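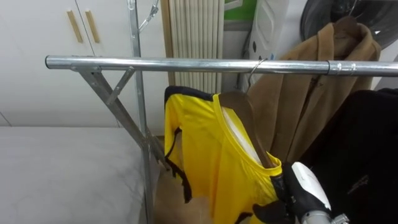
El sábado por la noche me quedé hasta las tantas escuchando el disco nuevo de Tala Fakhoury y todavía no se me ha pasado. Ya sabéis que aquí suelo tardar semanas en hablar de nada (perdón otra vez por el silencio de mayo), pero con este me he puesto a escribir con el café a medias.

Se llama Jiltura, dura poco más de media hora y la primera vez lo puse de fondo, mientras cocinaba. Mal hecho. Hay que sentarse con él. Abre con "Sfeir", que es casi solo voz y un laúd muy seco, y cuando una ya se ha acostumbrado a esa calma entra un bajo enorme que me hizo soltar la cuchara. Luego viene "Tosbridge", la canción que medio mundo le conoce, aunque yo llegué a ella cuando tenía 466 reproducciones y se la mandé a mi hermana con muchos signos de exclamación. Mi hermana me contestó al día siguiente que bueno, que estaba bien. ¡Que estaba bien!

A Tala la vi en directo el año pasado, en una sala donde cabíamos 60 personas y hacía un calor terrible. Cantó sin apenas hablar entre tema y tema, salvo para contar que "Foster" la había escrito en un autobús, de un tirón, y que la melodía del estribillo era de su abuela. En el disco esa canción va más lenta y con coros - creo que prefiero la versión de aquella noche, pero ya me conocéis, a mí los coros me cuesta tragarlos.

Lo que menos me convence es el final. Los dos últimos temas se parecen mucho y el sintetizador suena a otra época, y no a la que me gusta.

Del vinilo han hecho solo 300 copias y yo he pedido la mía, aunque el tocadiscos sigue con la aguja torcida desde la mudanza. Si alguien conoce un sitio donde las cambien sin cobrar una fortuna, que me lo deje en los comentarios, por favor. Y si la habéis visto en esta gira, contadme si sigue tocando "Foster" ella sola.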